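Wanted: one block sorter, must not mind hearts

17 May 2020
By Mebrat Alemneh

Plurkby is looking for a part-time sorter and checker at our Bivdale workshop. We make and mend wooden-board shape sets for nurseries, and we have reached the stage where shapes outnumber people who can tell us which box they belong in.

The work is simple to explain. Sets come back to us muddled. You lay the pieces out on a board, group them by colour and shape, check each for chips and sharp edges, and pack them up again with the right lid. Repeat. There are 3,000 pieces on the shelves at present, and Abenezer Gidey, who runs the workshop, would like to see the shelves again.

You will need decent eyesight, a steady temper and some feeling for a straight line. Experience is welcome, though we have never met anyone who had it. People who alphabetise their spices do well here. People who do it to other people's spices do even better.

Hours are mornings only, 2 days a week, with tea. The biscuits are a matter for negotiation. Maddocks, our packing supplier, delivers at the back door and you may be asked to hold it open.

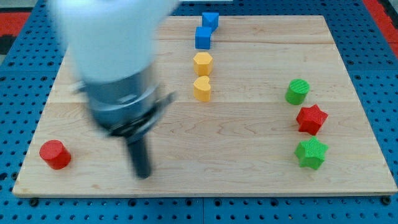 Blues at the back, yellows in front, red cylinder on its own to the left.

To apply, write to Abenezer at the workshop with a few lines about yourself and the tidiest thing you have ever done. No CVs over a page. Applicants we like will be invited to sort a tray of 100 pieces while we pretend not to watch.

Comments

Jurari: Is a heart a shape or a symbol? Asking before I apply.

Mebrat Alemneh: It's a shape until payday.

penny_w: Do you take left-handers?

Abenezer Gidey: Yes, gladly.

Last updated: applications still open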